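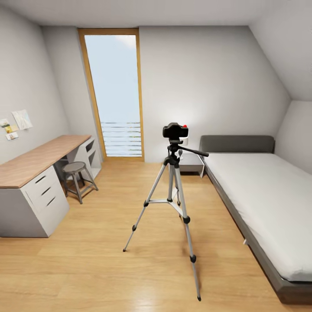
Guvbridge Council Chamber Voting System

Electronic voting and microphone units for town and county council chambers. Each member's desk unit has yes, no and abstain keys, a request-to-speak key and a gooseneck microphone. The presiding member's unit adds a priority key and opens or closes the vote.

Capacity: 72 desk units per controller
Display outputs: 4
Vote records stored: 2000
Cable between units: shielded, supplied in 16 ft lengths
Export: CSV or PDF, by member and by motion

Roll-call, secret and weighted ballots are set from the clerk's screen. Tied votes are flagged for a casting vote.

The Holanda wall display is sold separately. Orders ship from Cendbridge. Installation and clerk training are quoted by the Clolville office.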